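Adari laundry cell

The Adari laundry cell is a robotic work cell in which a two-armed robot moves garments between a basket and a front-loading washing machine. It was set up by Shaohua Li and Huiling Meng at Vutix and is looked after by Mareike Vogler. The cell is used to test handling of soft goods, and its maintenance record is kept under job number 2246.

Layout

The robot stands facing the washer at an angle, with the machine on its right side. The basket is held or supported in front of the torso, so that both arms can reach into it and the right arm can also reach the drum opening. Working height is set from the lower edge of the door gasket. The reference height is 842 mm from the floor, and the reach limit of each arm is set in software to 900 mm.

The washer is leveled before the robot is placed. If it is moved later, even to clean behind it, the drum position has to be taught again.

Grippers and cables

Each arm ends in a two-finger parallel gripper on a white mount. Power and signal for the gripper run through one black cable, left outside the arm in a free loop. The loop must be long enough for a full turn of the wrist and short enough to stay clear of the basket rim. Early versions used a tighter loop clipped at the forearm, and the connector on the left gripper worked itself out after long runs. Jinfeng Lü removed the clip in September and lengthened the loop.

Finger faces are wiped with a dry cloth every 4 hours of running. Lint on the faces lowers grip force on thin fabric before it can be seen.

Setup check

A setup check is run after any change to the arms, the washer or the basket. The arms are first moved to the basket with the grippers open. Each gripper then closes on a garment, lifts it clear of the rim and lets go. The last step is a two-handed hold of the basket at the drum opening - this shows any height error between the arms, which tilts the basket sideways. The operator watches the cable loops throughout and stops the check if one catches.

Known faults

Sunlight on the basket weave can upset the vision system, and the blinds are closed for measured runs. Dark garments against the black gasket are sometimes missed. A Poon wrist bearing fitted to the right arm was replaced with a Sunix part after play was found at the joint.
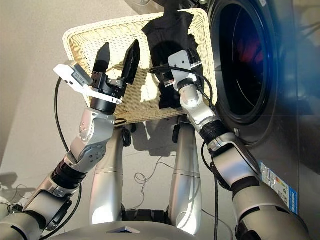
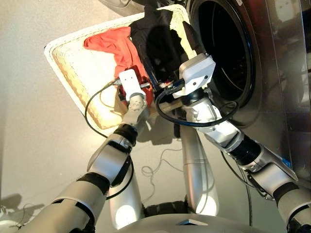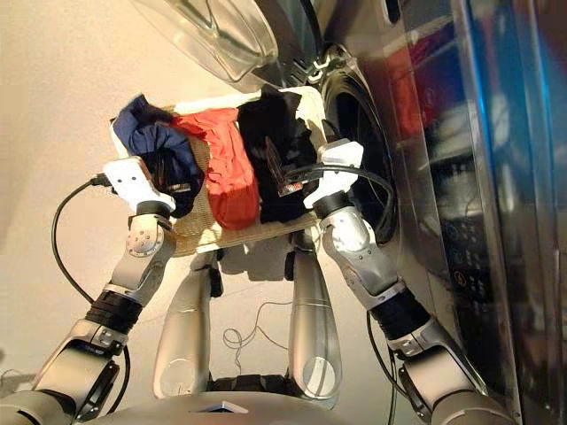
The robot at the washing machine, with garments in the basket.

Page last changed in September by Shota Kudo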